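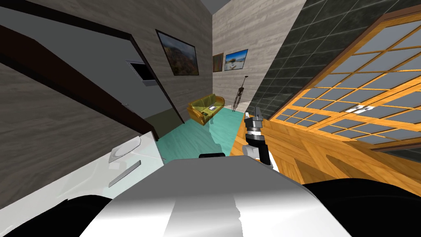
Last changed: 29 January 2019

Munemgate Family Law Centre
A short thread on changes to how parents apply to the family court in Drendine. Please read all posts before sending in a form.

From April, a parent who wishes to move a child's home more than 50 miles away must give written notice to the other parent. The notice must be served at least 31 days before the planned move.

The notice must state the new address, the date of the move and the proposed arrangements for contact. A text message will not count as notice.

The other parent may object in writing. Where an objection is lodged, the child's home should not be moved until the court has dealt with it — unless both parents reach a signed agreement first.

Existing orders remain in force. The new rule does not alter maintenance, and a separate form is needed for that.

Parents protected by a court order need not disclose their address to the other party. They should ask the court office to serve the notice for them.

Our Kevska and Louro offices will each hold two advice sessions on the new forms. Places must be booked by telephone. Please bring two copies of any current order.

These posts are general information and do not replace legal advice on your own case.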